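Home safety walk-through, with my comments
Updated 16 Jan 2021

I do this checklist twice a year, once in the middle of summer and once when the clocks are getting ready to change, and every time I put it up a few more of you ask for the full version with my scribbles left in. So I've left them in! We're in a two-storey weatherboard place in Ikwood, built in dribs and drabs by at least three owners with different ideas about where a wall should go, so some of my comments won't suit your house at all. Skip those. Renters, anything marked (L) is one to send to your landlord or agent in writing.

I mark each line OK, FIX or WATCH. WATCH is for things that are fine today but that I don't trust.

FRONT AND ENTRY

1. Path clear, no lifted pavers – FIX
The third paver from the gate has come up on the liquidambar side again. I can get a finger under it. I've pulled it, shaved the root back and relaid it before, and I'll be doing the same again this month.

2. House number readable from the street – OK
Ours was hidden behind the jasmine for most of last year. Stand where an ambulance would pull up and see if you can read yours (do it at night too, it's a different story).

3. Porch light and sensor – OK
New globe in, sensor cleaned with a damp cloth. Spiders adore that sensor.

4. Deadlock opens from inside without hunting for a key – WATCH
It opens, but you've got to jiggle it. Graphite powder first, locksmith if that doesn't do the trick. (L)

HALL AND STAIRS

5. Smoke alarm, downstairs hall – OK
Pressed, screamed, dog left the room. Date on the back is still within ten years. Please do get up and look at that date, I was two years over on one of mine when I started doing this and I'd been feeling very smug about changing the batteries.

6. Smoke alarm, upstairs landing – FIX (L)
It sounds but it's faint, more of a cheep. I'm replacing the whole unit and I'm going to pay the sparky to link the two together while he's up there.

7. Handrail firm along its full length – WATCH
There's a bit of give at the top bracket. I leaned my whole weight on it and it held, but I could feel the screw thinking about it. Longer screws, into the stud this time.

8. Stair treads, edges and carpet – OK
The nosing strips I put on last March have stayed put. They cost me $42 for the flight and I grumbled about it then, and I take it all back.

9. Nothing stored on the stairs – FIX
Two library bags and a basket of towels. All mine.

KITCHEN

10. Fire blanket within reach, and NOT above the stove – OK
Ours was hung right over the back burner by whoever had the place before us, where you'd have to reach through the flames for it. It's beside the door now.

11. Extinguisher gauge in the green – OK
Tipped it upside down and gave it a thump as well, which is what I was shown to do with the powder sort. Tag's current.

12. Rangehood filters – FIX
Disgusting. I won't go on. Hot water, dish soap, an hour in the laundry tub.

13. Gas fittings, soapy water test – OK
No bubbles at the stove or the bayonet. If you ever do get bubbles, turn it off at the meter, open everything up and ring a gasfitter. Don't fiddle.

14. Power cords away from the sink and cooktop – WATCH
The kettle cord reaches the sink if you really push it. I've wound it up shorter for now.

15. Knives and sharp things stored sensibly – OK
Magnetic strip, high up, blades in.

LAUNDRY AND BATHROOM

16. Dryer lint, inside and behind – FIX
I clear the filter every load and I still pulled a good fistful out from behind the machine. Pull yours right out from the wall, it's a pain but do it.

17. Hot water temperature at the bathroom tap – WATCH
Hotter than I'd like with little visitors coming over. The plumber quoted me $133 to fit a new tempering valve and I've said yes.

18. Safety switches – OK (L)
Pushed the test button on each one and they all tripped. Then I went round resetting every clock in the house, as you do.

19. Bath mat grips – OK
Suckers all still sucking.

20. Cleaning products up high with lids on – OK
I finally threw out the mystery bottle.

DINING AND LIVING ROOM

21. Tall furniture fixed to the wall – FIX
Bookcase, yes. Dresser, yes. The drinks cabinet, no, and it's the one that wobbles when anybody walks past in boots. Full bottles are heavy and they're all on the top shelf, so I've shifted the tall ones to the bottom and I've got two brackets ready to go on. 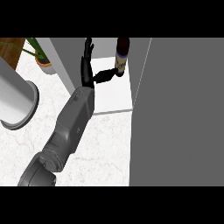 I'd also been putting off the glass doors on that cabinet. They're old glass and they'd come down in big nasty pieces, so I'm getting some clear safety film for them. Has anyone put it on by themselves without bubbles? Tell me how!

22. Blind cords secured – OK
Cleats on all of them, well above toddler height. (L)

23. Power boards – FIX
One board plugged into another behind the telly. I know, I know. A double outlet is going on the sparky's list.

24. Heater clearances – OK for now
It's put away for summer. I'll do this one properly in the autumn round, with the tape measure out.

OUTSIDE AND SHED

25. Gutters clear – FIX
Full of leaves above the kitchen, and it's bushfire weather. This jumps the queue.

26. Ladder feet and locks – WATCH
One rubber foot is wearing thin. New pair ordered.

27. Fuel and paint – OK
Mower fuel in a proper can, shed vent clear, old paint taken to the drop-off day at the depot.

Total so far, if the sparky sticks to his word, is $371 including the valve and the new alarm. Gutters this weekend if the wind drops, then the landing alarm, then the cabinet brackets.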